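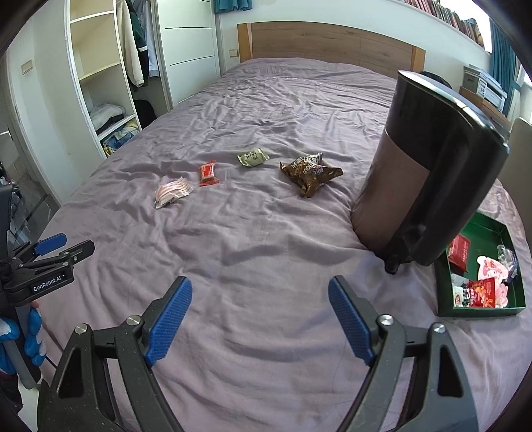 Snacks on the lavender sheet.

The matter of eating between meals has occupied this household for most of the spring, and a statement of current practice is now in order.

Until recently, the pantry was restocked at the Boateng market in Brulside on the first visit of each month. Packets were bought in quantity, placed on the upper shelf, and consumed well before the next visit. A review of the receipts showed a monthly figure of 107 dollars for snack foods alone. This was more than the amount spent on fruit and vegetables in the same period, and it was judged to be too high.

Two changes have been adopted. First, snacks are purchased weekly, in small packets only, and are kept in a covered tin in the hall closet. Second, no packet is opened after 9 in the evening. The second rule has met with some resistance and is observed unevenly, particularly when a film is being shown.

Readers have written to recommend baking at home. This was attempted in April with a seeded cracker recipe from the Zanance community cookbook. The dough required 2 hours of rest, and the finished crackers were pale and somewhat hard. A further attempt with a hotter oven is planned. The recipe calls for rye flour, which the market does not always carry, and the shop on Rikia Street has been asked to set aside a bag.

It should be noted that salted nuts are exempt from both rules. They were never part of the difficulty, and one member of the household takes them to work.

Comments on the storage of crackers in humid weather are welcome, as are suggestions for a tin with a tighter lid.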